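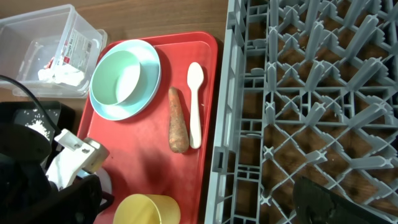 Ticket 3767: Table clearing task, order of work and item rules
Site: Nondale
Opened by: Emília Kopecký
Assigned to: Sewwandi Bhattacharjee
Status: Open, waiting for approval

Emília wrote:
Our rule sheet for the two-arm cell says "dishes to rack, waste to bin", but it does not say when an item is finished. Two operators at Nondale gave different marks to the same run. Please advise which reading is correct. Ticket 2967 is similar, but it was closed without an answer. 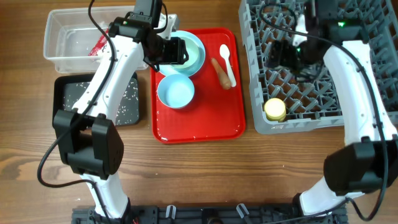 Sewwandi wrote:
I propose that every item gets its own end condition, and the operator marks it only when the gripper has let go. The present sheet has one mark for the full tray, and this is the cause of the disagreement. With the yellow piece among the bars of the rack and the spoon still on the red tray, one mark cannot say what is done. Please also add a rule for food, because the sheet speaks only of dishes and waste.

Emília wrote:
Agreed for the items. What about rice grains on the tray? Trasum counts them as a fault, we never did.
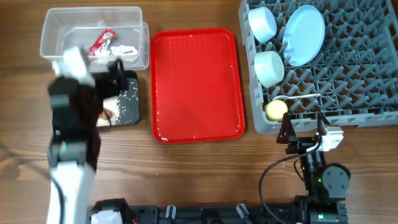 Red tray with the dishes off, a few white specks left on it.

Sewwandi wrote:
I would write "dishes removed" and "surface clean" as two separate lines. Draft of section 19 is sent to Inthanon for approval. Until they reply, please use the old sheet and put a note in the remarks field.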